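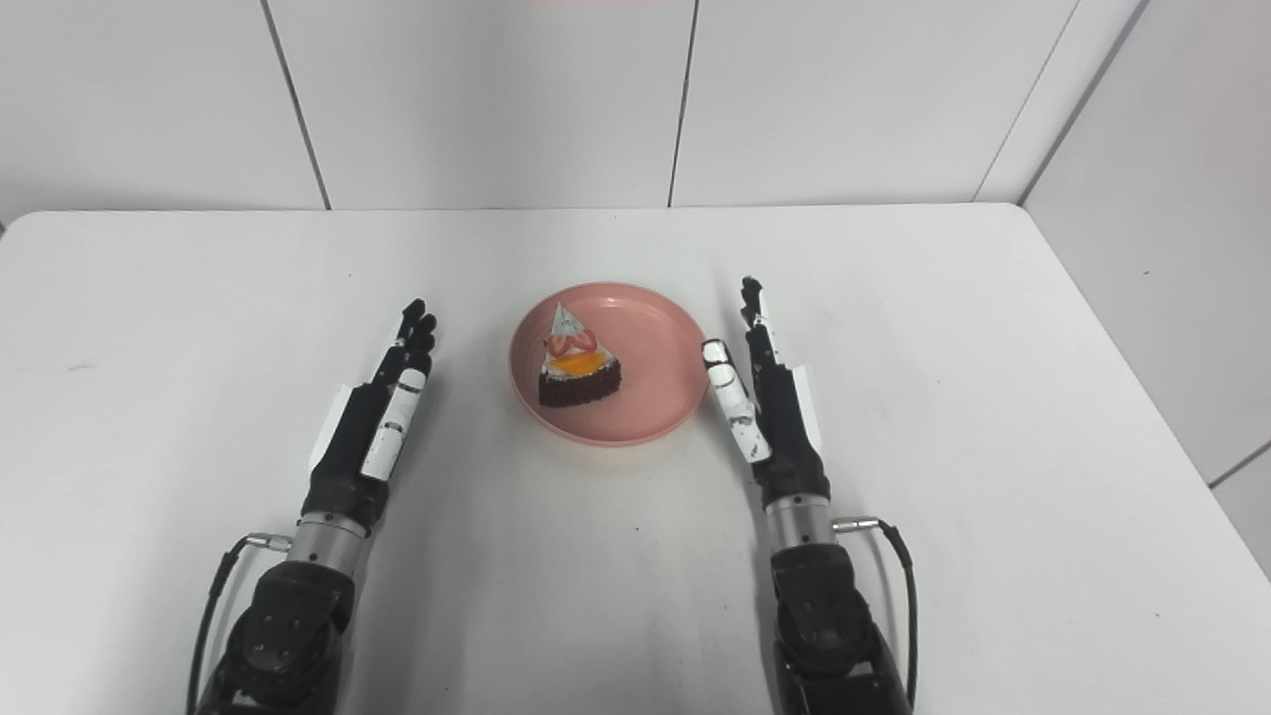

Cluvis Robotics Lab | Manipulation and Grasping Team

Cake Month, Continued

Regular readers will remember that the June hand comparison was supposed to take a week. We are now at trial 276, and Prys Bellis has asked that the word "final" be kept out of the spreadsheet name.

The job sounds simple. Two five-fingered hands on two arms pick up a plate with a slice of cake on it, lift it, move it to the left and put it down with the cake still facing the way it started. We picked cake after Eifion Lewis pointed out that our usual foam block had never once looked embarrassed. A slice with strawberries on top shows a tilt right away, and it shows it to everybody in the room.

So far we have run three setups. The old two-finger grippers, on loan to us from the Privport building, got a good hold on the rim and then tipped the plate like a dustpan. The Vedton hands with stock firmware closed at full speed, and we'll say no more about that except that the wall panels wipe down nicely. The same hands with Sarmīte Kļaviņa's slower closing profile kept the plate level in 45 of the last 100 tries. She would like it noted that the number was 11 before she touched it.

Most of the trouble now is in the approach. The hands come in palms facing, and the right one likes to get to the rim well before the left. If it makes contact first, it pushes the plate across the table and the left hand has to meet it wherever it ends up. Veerle Kuipers thinks the wrist offset in the controller is wrong. Eirlys Ruddock thinks the head camera calibration is wrong. They have agreed to change one thing at a time, and are now discussing which thing.

Next up is the Humphreys controller, which arrived with a thick manual and no power cord. Anyone who has a spare cord, please leave it on Veerle's desk. Anyone who has been eating the test slices, Prys would like a word, and would also like you to stop putting the plates back in the clean stack.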